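Wednesday, after lunch

Notes from the Storkden visit before I forget everything. We went over in one car, got lost by the loading docks, and still made the 10:30 start. They were running the Filtley folding demo on two arms and let us stand pretty close, so I filled a page and a half (most of it arrows).

What they told us: the current policy was trained on 3152 episodes, 297 of them added last month just for long sleeves. Sleeves are the pain point. T-shirts are fine, towels are boring, but give it a sleeve that doubles back on itself and it dithers. They get a fresh grasp proposal every 16 frames, and I want to try that on our setup - ours replans way too often and I think that's where the jitter comes from!

They do their resets by hand, same as us. I asked if Clellent grippers hold up and got a shrug and "mostly."

Black and white cloth on the surface, grippers open:

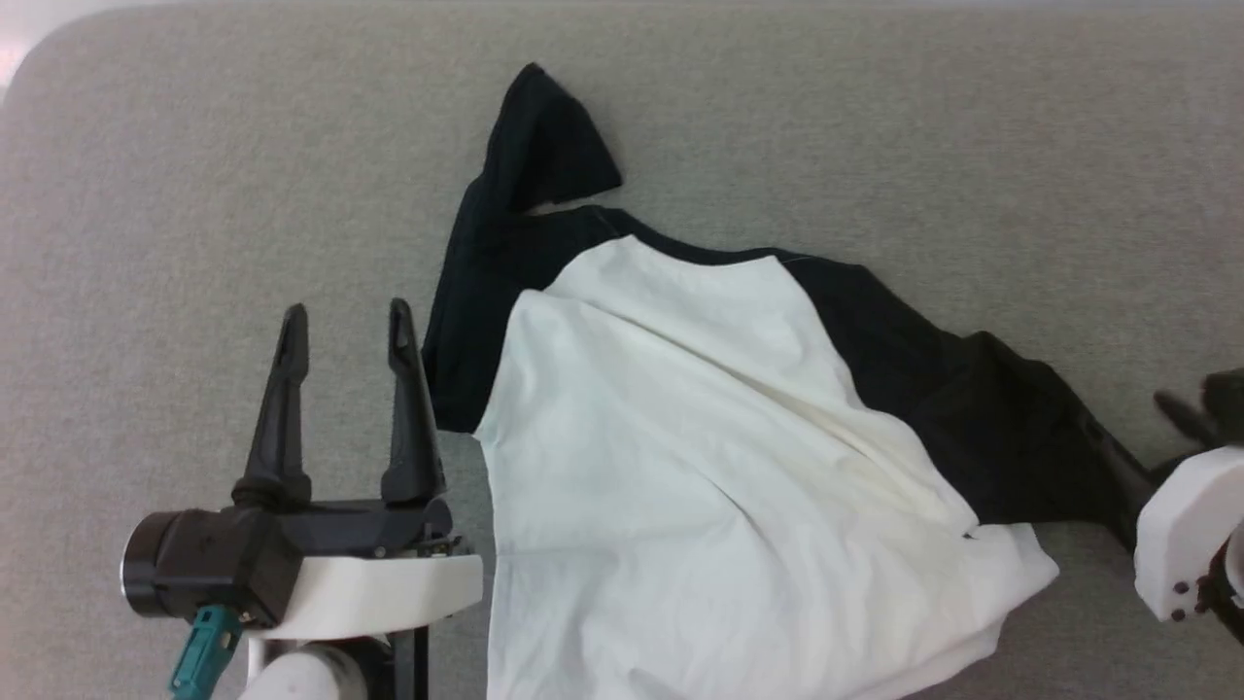
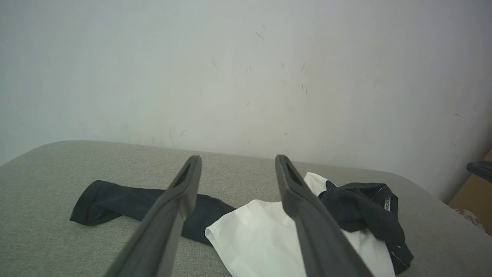

Ķēniņš thought I was too generous about all this when I read my notes out in the car, and said that almost 154 seconds for one shirt would get any laundry shut down by noon, and that we should be asking how many tries they threw away before we copy a single setting. Fair. I didn't ask, so that goes in the email, plus whether the wrist views are used at full rate.

To do: try the 16 frame interval on towels first, dig out our own long sleeve episodes, order spare fingertips. Also return their visitor badge, it's still on my jacket.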